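Office Mug

The office mug is a drinking vessel kept at a place of work, usually by a person who already owns several at home. It is distinct from the guest mug, which belongs to the company, and from the travel mug, which belongs to whoever left it on the train. The term covers both the mug itself and the loose body of custom that has grown up around it, most of it unwritten and nearly all of it taped to a cupboard door sooner or later.

Origins

Early offices did not have mugs so much as a tea cart. The cart brought cups, the cart took them away, and the washing was done somewhere out of sight by someone who was paid for it. When the carts went, the cups stayed behind, and workers began bringing in their own from home. It was rarely the good one. The typical first office mug was a gift its owner had not asked for, and this remains the main source of supply.

Printed mugs followed. A company with a new logo needed something to put it on, and a mug was cheap, flat enough on one side, and hard to refuse. Collectors of the type speak of "strata," meaning the layers of old logos that build up toward the back of a shelf. The regional freight office of Torkico, which changed its name twice and its colors more often than that, is thought to hold one of the deeper deposits.

Ownership

Ownership of an office mug is set by use. A person who drinks from the same mug for a month is generally held to own it, whatever is printed on it and whoever paid for it. A name on the base helps, though it can be read only when the mug is upside down or when someone else is drinking from it, by which time the matter has usually moved on.

Disputes are settled by rank, by length of service, or by one party going to work elsewhere. The mug of a departed employee enters a period of mourning, during which it is left alone. This lasts until somebody is short of a mug.

The Perkden Count

The best known survey of the subject was carried out at Perkden, an insurance firm with five floors and one working dishwasher. In February the facilities manager, Khôi Đặng, was asked to explain the yearly budget for replacement mugs and decided to find out where the old ones were. Staff were told to put every mug in the building on the nearest flat surface and leave it there.

The count came to 3,059. The firm employed 189 people. Of the total, 2,059 were found in desk drawers, and a good share of those held pens, coins, or a spoon that was also being looked for. Đặng's report ran to a single page and recommended that the budget be set at zero. It was set slightly higher than the year before.

The Count is often cited as proof that offices do not run out of mugs, only of clean ones. Critics point out that it included egg cups.

Storage

Three methods are in common use. The shelf is the oldest and favors the tall. The hook, screwed in under a cabinet, saves room but brings every mug into line with the forehead of anyone bending to reach the kettle. The tree, a post with pegs set into it, stands on the counter and takes up less room than it seems to when empty and more when full.
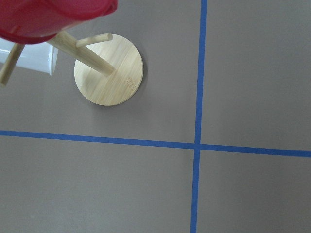
Handedness is a lesser known problem. A mug hung by a right-handed person faces the wrong way for a left-handed one, and in shared kitchens the whole stock may be turned around several times a day without a word being spoken. The Enriquez school of kitchen planning, named for the catering supplier that put out its pamphlet, held that all handles should point toward the door. It gave no grounds for this and was widely followed.

Stacking is possible with some shapes and is attempted with all of them.

Washing

Opinion is split between those who wash a mug after each use and those who rinse it. A third group, the seasoners, hold that the brown lining improves the taste of coffee and should be left to build. Seasoners are easy to identify and seldom have their mugs borrowed, which some writers believe was the aim all along.

The soaking mug is a special case. A mug left in the sink with water in it is regarded as being in the process of getting washed, and may stay in that condition over a long weekend. The standard notice on this point ("Your mother does not work here") has been in print for decades. At the Plalska paper mill, where for a time the supervisor's mother did work there, it had to be reworded.

Loss and breakage

Few office mugs are broken. Most simply go missing, and turn up again in meeting rooms, on windowsills, or in the car of the person who reported the loss. A mug that has lost its handle is kept for pens. A mug that has lost its handle and leaks is kept for paper clips.

See also: Biscuit tin; Communal fridge; Label maker; Teaspoon, disappearance of

Last edited 18 July 2025. Corrections and additions may be sent through the contact page. All text copyright its contributors. Back to top

Comments

drawer_four: We did our own count after reading this. I'm not allowed to share the number but we have stopped buying mugs.

Lefty in Accounts: Glad somebody finally wrote down the handle thing. I've been turning them around for years.

pmr: The egg cups should not have been included.

drawer_four: They had coffee in them.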